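Teaching Grippers by Hand: A Talk with Jordan Whiteley
2024-04-14
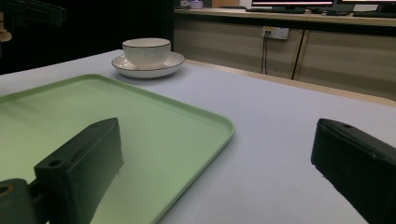 Jordan Whiteley's team at Ideven spent six months on a simple question: does it help a robot more to see the same task many times, or to see it in many places? The task was moving a cup and saucer onto a tray.

"We had a budget of 3,000 demonstrations," Whiteley says. "You can do them all at one table, or you can spread them out. We tried both."

The demonstrations were recorded with a hand-held gripper, so no robot was needed until testing. One set came from a single table at the Ashby lab. The other was spread over kitchens, offices and break rooms, with the table, tray and lighting changed often.

Each policy then got 200 trials in rooms it had never seen. The spread-out set won clearly. When the team cut it down to 460 demonstrations, it still matched the full single-table set.

"I expected a gap, but a smaller one," Whiteley says. Most of the failures came at the saucer. "It's low and the edge is thin. The fingers come in a little high and close on air."

Dim rooms also gave trouble, and Whiteley does not consider that part solved. The group plans to repeat the test in June with partners at Roltden, using bowls and stacked plates.

"We'll keep the tray," Whiteley says. "I want one thing to stay the same."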